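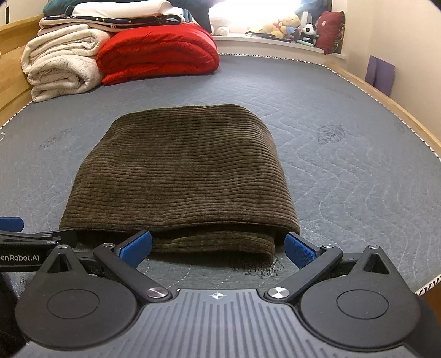
Folded corduroy on the mattress, with the hand-held gripper open at its near edge.

Hi Wenceslao,

Time for the Beltrán update, 2025-12-06 edition. Short version: the folding work is moving along nicely, and I'm a lot happier than I was in July!

We now have 293 usable demonstrations out of the 500 we promised you. Most were done by hand with the gripper in real bedrooms around Ekthorpe, and the rest by remote control in the shop at Nava. By hand is winning by a mile – people pick it up fast, and the motions come out smoother than anything I manage with the joysticks (I still overshoot the corners, every time).

Corduroy has been the stubborn one. It's thick, the ribs drag on the bedding, and the lower layer likes to creep out from under the top one. I threw out 14 takes over that before we changed how we teach the grip. Now we come in low with both fingers open, pause, then close slowly. I'd like more of those before we train again, plus some thinner fabrics so the robot doesn't think all clothes are this stiff.

Money is fine, except for finger pads. We go through them faster than I budgeted, and Fekum wants $400 for the next batch. Could I move that over from the travel line? I haven't touched travel at all.

Next up is sorting the remote takes, which are a mess – my file names, my fault – and then visiting two more homes. If you want to come along and try a few folds yourself, please do. It's weirdly fun, and we could use another pair of hands.

Talk soon, and let me know about the pads.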